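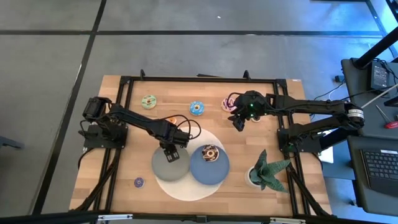
JUTSIDE, June 2024

Flillo Pretend Donuts
Item 3472, from Lelton

Nobody has ever gained weight at a toy tea party, though plenty of grown-ups have been made to eat 14 courses at one. The Flillo donuts are for households where the bakery opens before you've found your slippers.

The colours are what you'd hope for. There's mint green with darker stripes, a bright blue with white markings, pink with dark purple drizzle, and a chocolate-frosted one that has been known to fool a parent reaching across the table before coffee. It gets the blue plate. The grey plate is for whoever is still waiting on their order, and service can be slow.

Plates and the round cream-white placemat are sold separately, under our Hovland tableware. Set side by side, the two plates hang over the sides of the mat. We've had letters. If you like a tidy border, use one plate per mat, or serve straight onto the table as most of our customers under five prefer.

Care: wipe with a damp cloth. Keep out of the dishwasher and out of the actual donut box, where they cause bad feeling.

Ages: 3 and up

Shipping: flat rate of $8 within Canada, pickup free at the Jutside shop

Availability: we brought in 600 sets this spring and they're moving. The next shipment is due in September, so if there's a birthday before then, order now or learn to bake.

Returns accepted unchewed.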